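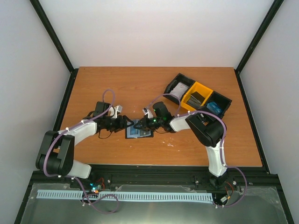
Slide 1. Sorting small flat things

Start on time even if the back rows are still filling. Leave the slide up while people sit down.

The question for this talk is whether a machine can do the dull bench work that sits between housework and light assembly. I mean putting things back in the right tray, taking them out again, opening a case and closing it. The work on the slide is of that sort: a small square tray with a black border, two grippers over it, and a three-part organiser with flat items in it behind. Two of the bins are black and the middle one is yellow-orange.

Short answer for anyone who has to leave early: in part, slowly, with a person in the room.

Slide 2. What counts as a chore

Define terms before showing any numbers. For this talk a chore has a start state, an end state that a stranger could check, and no fixed order in the middle. Loading a machine tool from a fixed rack fails the test because the order is fixed. Tidying a drawer passes.

Chores used in the Clenitdale trials: returning packets to bins, closing a lidded case, folding a cloth in half twice, threading a cable through a clip, wiping a tray, pairing lids with tubs, stacking cards, emptying a bin onto the bench and refilling it. That is 8 chores. Read them out. The slide text is small.

Slide 3. How the trials were run

Each attempt starts from a reset bench. The operator lays the items out from a printed card and steps back. The clock starts at the first arm movement and stops when the policy reports done or when the operator presses stop.

Total attempts across all chores: 1244. Every one is in the log, including those stopped in the first few seconds. Earlier reports from our side dropped the early stops, which made the success rate look better than it was. Say this plainly and move on.

An attempt is scored pass or fail by someone who did not watch it. They see only the bench afterwards. Partial credit was tried and abandoned. Two scorers could not agree on what half a folded cloth is.

Slide 4. Flat items

Flat items are the hard case and deserve the most time. A card lying on a smooth surface gives the fingers nothing to close on. A person slides it to the edge, or lifts a corner with a nail. A two-finger gripper has no nail.

Three approaches, in the order we tried them:

Pinch from above. Works on thick packets. On single cards the tips skate across the top.

Drag to an edge. Works if there is an edge in reach and nothing else is on the way. Slow.

One arm tilts the container, the other picks. Best of the three. It needs both arms in a small space, and most of the planning time goes on keeping them apart.

Pause here. Someone usually asks about suction. Suction is good on sealed packets and poor on cloth and anything perforated. The Gokness group uses it and their notes are worth reading.

Slide 5. Cables, our own

Less about chores, more about upkeep. Any hose or cable that runs along the outside of an arm has to have slack for the full reach, and slack catches on things. Route it along the links, clip it either side of the elbow, then drive every joint to its limit by hand before the first powered run. Check the clips at the start of each shift.

We lost 11 sessions to cable snags before this was written down as a procedure. None since.

Slide 6. Time

A fair comparison needs the same bench and the same card. A person refills the bins in well under a minute. The two-arm setup takes several. Do not quote a ratio. It changes with the layout and the audience will remember only the ratio.

What matters on a shop floor is whether the slow machine can be left alone. At present it cannot. The Skukitz policy will sometimes report done with an item still on the bench, and it will do so with high confidence. A false "done" costs more than a failure, as the next stage trusts it.

Slide 7. Training data

The stacking policy was trained on 800 demonstrations, all given by hand on the same bench. Results fell when the bench was moved nearer the window in December and recovered after more demonstrations in the new light. Adding a second bench from the beginning would have been cheaper.

The Mocanu software handles recording and replay. It is adequate. Mention that replay drifts if the arms are not homed first.

Slide 8. At home

Be careful with this slide. Press interest is mostly in kitchens and laundry, and none of our results were obtained in a home. A home has no printed card, the lighting changes hourly and the tubs never match the lids. My view is that a machine which tidies one known drawer is close, and one which tidies a room is some way off.

Slide 9. Open points

Detecting a false "done". Picking a single card without a second arm. Scoring cloth. Working next to a person without a stop button in someone's hand.

Take questions from here. If the time runs short, skip slide 7 and come back to it when asked. Spare slides after this one hold the per-chore table and the clip drawings.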